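Skanau Opens January Sign-Ups for Its Neighborhood Kitchen Makeover Program

SKANAU – After a long and happy fall spent listening to families talk about the kitchens they love (and the ones they put up with!), home design company Jerkora is delighted to open sign-ups for its second Neighborhood Kitchen Makeover, a program that will give 9 households in Skanau a fresh new cooking space this spring.

The first round drew 107 applications, many of them handwritten and a few running to several pages, and every one was read aloud at the long table in the Jerkora shop. "We laughed, we got a bit teary, and we drank far too much coffee," said Leif Egilsson, who runs the program. "People told us about their grandmothers' soup and about drawers that haven't opened in years."

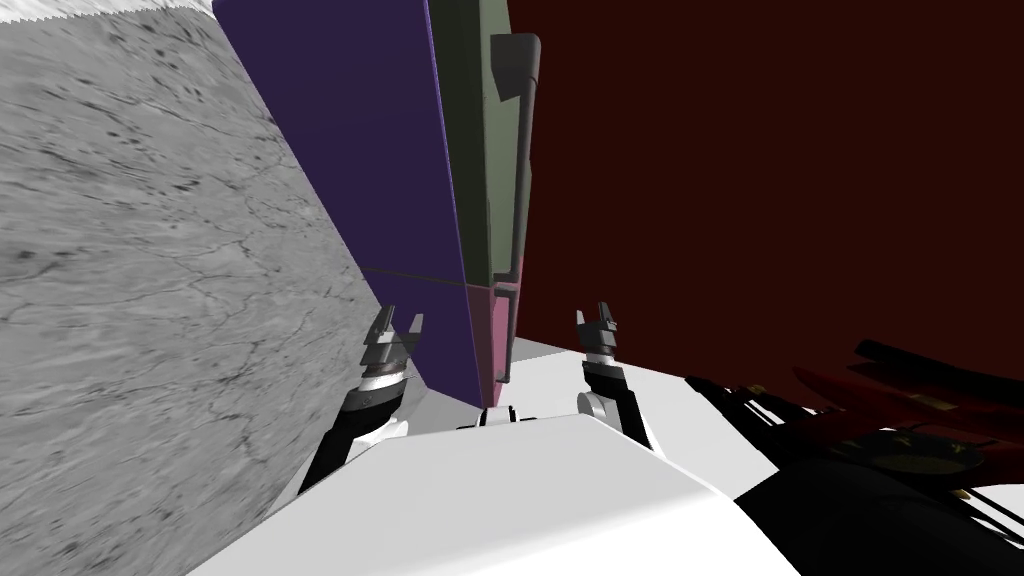 Grey marble texture beside deep purple, in a computer rendering.

Each chosen household will work with designer Rania Steinarsdóttir from the first sketch to the last cupboard knob, and will receive $1000 toward new appliances on top of the makeover itself. Renters are welcome to apply with a note from their landlord.

"A kitchen is where the day starts, and in my house it's where most of the arguments end too," said Ingvar Kvaran, founder of Jerkora. "We'd love to hear from anybody who cooks, or who would cook more if the stove were in a better spot."

Forms are available at the Jerkora shop in Skanau until 5 p.m. on the last day of January. Coffee will be on.

Media contact: Leif Egilsson, Jerkora, Skanau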